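# Masking fixed parts out of the wrist camera

Notes by Yaryna Pasichnyk, updated July 6, 2021

If the planner keeps stopping for obstacles that aren't there, check whether the wrist camera is seeing the robot's own hardware or a shiny surface. Both give bad depth points. These steps are for the Prindero perception node, version 2.

1. Stop the planner but leave the camera running.
2. Record 30 frames with the arm parked, then 30 more with it moving slowly over the table.
3. Open both sets in the mask editor. Anything that stays at the same pixels in both sets belongs in the mask.
4. Draw the mask 2 pixels wider than the part. Edges blur when the arm moves, and a tight mask lets them through.
5. Save it as `wrist_mask.png` next to the node config and set `use_mask: true`.

Glossy things out on the table need a different fix. They move through the view, so a mask won't help. Turn on the highlight filter and set its cutoff to 202. Pixels brighter than that are dropped before the depth step.

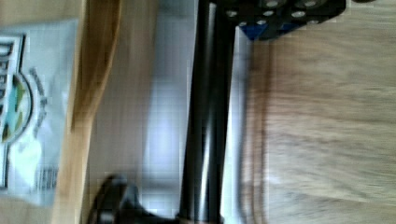

Start the planner again and watch the obstacle layer while you jog the wrist. Stray points should thin out. If a real object gets holes in it, raise the cutoff a little at a time.

Rotating the camera feed in the driver also rotates the mask, but only after a restart. Anca Neagu ran into this in February on the Basow cell. If your mask looks sideways, restart the node before you redraw anything.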